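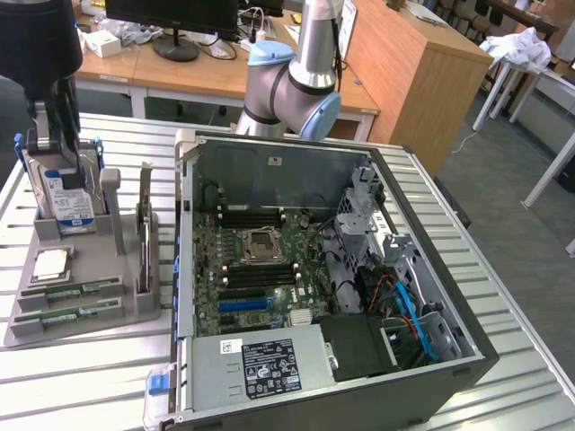 When should an office start planning to replace its desktop computers? At the time they are bought, with the replacement cost entered in the budget from the first year.

Ovora has published its guidance on the retirement of office equipment, dated September 15, 2026. This thread sets out the main points for small employers.

The guidance applies to organizations with up to 100 staff. Larger employers should continue to use the Pritenance schedule, which covers leased equipment and shared sites.

Every retired computer should have a written record. The record should give the serial number, the department that used the computer, the person who approved its release, and the date the storage drive was erased or destroyed.

Deleting files does not erase a drive. Offices that lack the right software should remove the drive and send it to a certified contractor - and keep the certificate with the equipment record.

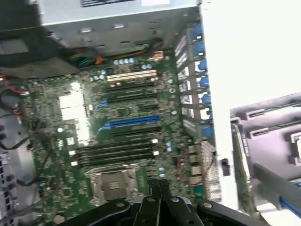 Sorcha Doherty asks whether the record is still needed when a computer is passed from one department to another. It is. An internal transfer should be logged in the same way as a sale or a donation, and the drive should be erased before the new user signs in.

Donations are welcome under the guidance, provided the receiving group agrees in writing to accept the equipment as is. A school or library should be told in advance which parts have been taken out. 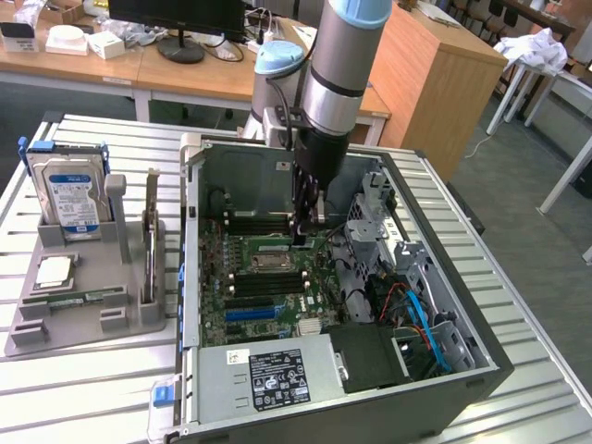

Ovora

Employers with fewer than 2 years of purchase records may begin with the equipment now in use and add older items as they are found.

The Puren office will accept questions on the guidance through the end of September. Please include the name of your organization and the section you are asking about.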